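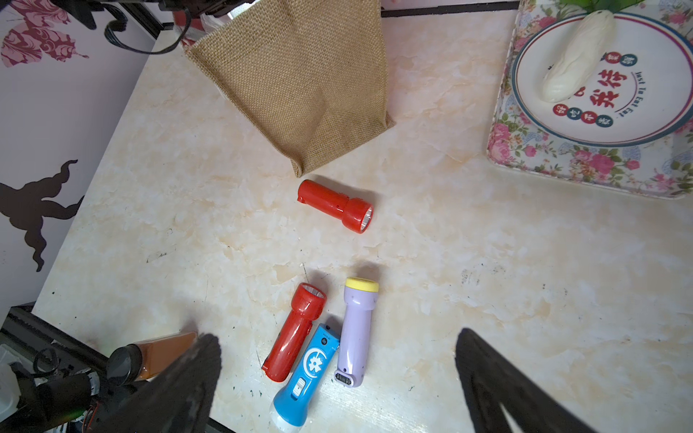

J. Cartwright

Lergate Night Walkers, minutes of the May meeting
Thursday, May 26, 2022, 7pm start, finished late
Present: the usual lot plus two new from the Nirlow side. Apologies received from three, one by text during item 2.

1. Last minutes
Agreed, with one change. The January walk was cut short by ice, not fog. I had it wrong.

2. Torches
Main business tonight. Put the loan torches out on the table so people could see what we have. Two red, one blue, one lavender. Burlap bag they will live in also on the table, and everyone happy with the bag. Question of a drawstring. Left for now.

Red ones. Plastic, plain, big enough head to hold with gloves on. General view that these go to front and back of the line, as same colour is easier to explain at the gate. Agreed.

Blue one. Moon on it, switch on the side. Popular with the younger walkers, there was a squabble over it at the last family walk. Suggestion it goes to whoever is youngest on the night. Counter suggestion that it goes to nobody under ten without an adult holding the other hand. Both carried, which I think works.

Lavender one with the yellow rim. Two people thought it was theirs. Neither could say when they had bought it. Stays in the bag until somebody finds a receipt.

Labels. Tape on the body with LNW in marker. Not across the switch and not on the lens end please. Tape to be brought to the next meeting by whoever has some that isnt brown parcel tape.

Testing. All to be switched on indoors before each walk, then again at the gate. If one is dim it goes home with the person who noticed. Long discussion on whether this puts people off noticing. No change made.

Spare batteries. We don't have a list of which torch takes what, or which ones charge. To be written down and kept in the bag on a card.

More torches? Price from Lestasura for head torches came to 145 pounds for the set, with straps. Felt to be a lot. Some dislike head torches anyway, you get dazzled every time someone turns round to talk to you. Against that, hands free on the stile. Vote was close, not buying this year. Ask again in the autumn.

3. Money
663 pounds in the account after the hall hire. Hall goes up in September, letter to follow. Tin from the spring walk counted and paid in, 40 pounds, thanks to the person who took it to the bank as the branch now shuts at lunch.

4. Summer route
Old railway line, then up past the reservoir and back through Nirlow. New people say the lower path is badly overgrown with nettles, long trousers to go on the poster. Gate by the pumping station sticks, lift and push. Start time moved to half past nine in the evening or there is no point, it isn't dark.

Dogs. On leads through the sheep field, same as before. Reflective collars asked for again. Asked, not required.

Slower walkers. Complaint that the front lot got too far ahead last time and the back were left at the fork guessing. Front torch to stop at every fork and wait for back torch to come up and flash twice. Two long flashes. Not three, three was wanted by some but it will get muddled with people just fiddling.

5. Bats
Somebody's neighbour has a bat detector and may come along in July. Yes please. Torches off for that stretch, and phones away too.

6. Refreshments
Flasks to be brought by walkers themselves from now on, the urn is too heavy for the car park end. Biscuits from the kitty. Request for something without nuts, noted.

7. Any other business
Poster needs redoing, last one had the wrong grid referance and a couple ended up at the garden centre. Proof to be read by two people before printing.

Hi vis vests. One missing since the spring walk, large. Check your boots and sheds.

Wellingtons left at the hall, size 6, green. Still there.

To do
Tape and marker for torches, next meeting
Card for the bag with battery sizes
Poster, new grid ref
Ring about the pumping station gate
Ask re bat detector, dates
Email round about nettles

Next meeting end of June, same room if we can get it, date to be emailed. Corrections to me before then please.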